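Lighting a table against a brick wall

Filed under: office, 29/06/2025

The room at Isero has one exposed red brick wall, a white ceiling and a fluorescent fixture that does most of the work after four in the afternoon. I spent part of this month trying to make the table in front of the brick a decent place to read printed drawings.
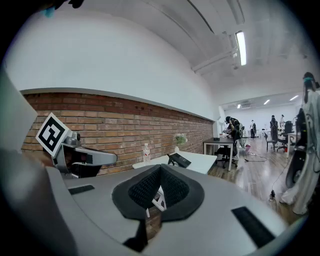
The problem was contrast. Brick absorbs a lot of light, and white paper on a white surface returns a lot of it. When you look up from a page to the wall and back down, your eyes have to adjust each time. After two hours I notice it as a dull ache over the left eye. Nermin Coşkun, who shares the room with me, gets it sooner because she faces the wall all day.

I borrowed a light meter and took readings at both ends of the table and in the middle, with the blinds down. The end nearest the fixture gave 400 lux. The far end gave 80, well short of what I want for reading fine print. The middle fell between the two, and it changed noticeably depending on where I stood, so I stopped trusting my own readings until I had taped a mark on the floor and stayed on it.

Moving the fixture was out. It hangs from a bracket and the landlord in Flullulville wants a written request for anything that touches the ceiling. I sent one in December and the answer was a form, which I filled in, and a second form, which I have not.

That left moving the table. I shifted it 40 cm along the wall and repeated the readings from the same marks, now relative to the table edge. The far end improved a little. The near end picked up glare on glossy stock, which matte paper does not show at all. We print nearly everything on matte, so I accepted that.

The other variable is the wall itself. There is a narrow white ledge along the top of the brick, and the wall above it is white too, so the upper part of the room is bright and the lower part is not. Painting the brick would fix the reflectance in an afternoon. I am not going to do it. Paint on old brick can trap moisture, and stripping it later is miserable work. Nermin also likes the color and said so at some length.

A desk lamp is the obvious answer. I tried a Fülöp clamp model from the back room and it had two faults. The clamp needs a thicker edge than this table has, and the head droops when the joint warms up. A folded strip of card fixed the first. The second I could not fix without replacing the washer, and the washer is an odd size.

The current setup is a freestanding Uvilham lamp on the floor at the far end, aimed at the ceiling. Bounced light is inefficient, but it is even, and even is what I was after. I have not repeated the full set of readings with it on. The meter had to go back.

Things that live on the table are now limited to a plant, a small black stand and whatever someone is drinking. The plant has pale flowers and sits in a small white vase. Paper goes away at night – a rule that lasts until somebody has a deadline. Bottles are fine if they have a cap. I lost a set of marked-up elevations to an open cup of tea in the old room and would prefer to do that only once.

I still want to try a diffuser on the overhead fixture. It would not touch the ceiling, strictly speaking, so it may not need a form. If anyone has used the clip-on kind on a fixture like this one, I would like to know whether it yellows and how you get the dust out of it.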